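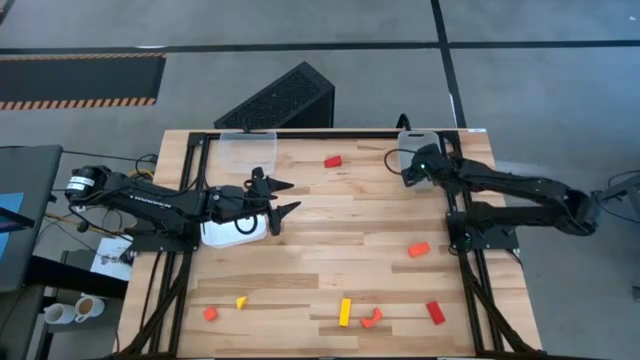
Terkent replied:
Members are reminded that colored blocks are to be sorted before they are put away. I would ask that one clear bin be kept for red and orange and the other for the remaining colors.

Ondavar
I must respectfully disagree. Sorting by shape is faster, and our set of 409 wooden blocks has been stored that way since May.

Makris
Either method is acceptable under the posted guidelines. Please label the bins.

Terkent
Noted. Labels will be added.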